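FOR IMMEDIATE RELEASE
Monday, June 24, 2019

# Mendimura opens Jirkby hall to visitors, laundry robots running all day

**JIRKBY** - Mendimura, maker of handling equipment for commercial laundries, opened its test hall in Jirkby to customers, neighbors and the trade press this past week. Doors at 9, last tour at 4. Sign-in sheet closed at 100 names and a second sheet went up by the coffee.

On show: the Rokley line, the company's cloth-handling system for small and mid-size laundries. Sorting station first, then pick-up, then the feed to the folder. All three were running for visitors, with real linen from the Arsenault laundry across the road, which has been sending over mixed carts since April.

"We wanted people to see it on an ordinary load," the company said in a statement. "Not a stack of fresh white napkins. Ordinary carts, the way they come off the truck."

## What visitors saw

Tours went in groups of 13, hard floor, closed shoes please, and most groups stayed longer than the half hour they were booked for. The sorting station got the early crowd. By lunch most people had drifted over to pick-up, where the questions got more technical and the line to stand at the rail got long.

Picking up cloth is the hard part of the job. A box has corners and stays put. A towel out of a cart has no fixed shape, it hides its own edges, and two of them will cling together and go up as one. The Rokley pick-up station goes at this with a gripper, a camera and a lot of retries. If the grip is poor the system puts the piece down and trys again from another side. Visitors asked how many retries are normal. Depends on the cart, is the answer. The demo cell was set to stop at four and call an operator.

The hall also had a table with worn fingertips and old gripper versions to pick up and handle. Popular with the engineering students, who had to be moved along twice.

## Load figures

For the day the line handled 2145 pieces, hand towels and bath towels mostly, some bar cloths. Of those, 46 went to the operator's bin for hand sorting. Mendimura will publish a longer breakdown by fabric type later this summer, once the Arsenault carts have been through a full season.

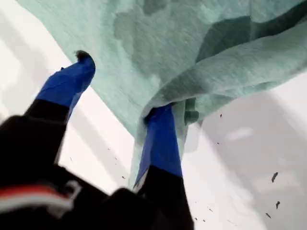
Fingertips were the topic of the afternoon talk, which ran over. Mendimura has gone through several shapes and is still changing them. The engineers' main point was that a good hold on knit or terry-type fabric starts with a small bunch of material gathered at the tip, same as the mint-green cloth bunched around one blue fingertip, with the rest left to hang in its own folds. Grab too much and the folder jams. Grab too little and it slips on the way over. Lint came up as well. Fuzz sticks to fingers, specks get into the camera's view, and a laundry makes more of both than any lab does. Wiping down the tips is now part of the shift checklist, and a brush station is in the works.

## Availability

Rokley sorting and pick-up stations can be ordered now, seperately or together. Feed-to-folder units ship later in the year. Laundries already running a Mendimura conveyor can add pick-up without replacing the belt; a site visit is needed first and is free inside the Jirkby area.

A second open day is planned for fall. Date to follow. Anyone turned away from the 4 o'clock tour goes to the top of the list, just reply to the sign-up email.

## About Mendimura

Mendimura designs and builds handling equipment for commercial laundries, linen services and hotels. Offices, workshop and test hall are all in Jirkby.

**Press contact:** Mendimura press desk, Jirkby. Photos and a short spec sheet on request. Hall visits for reporters by appointment, weekday mornings are best.

\###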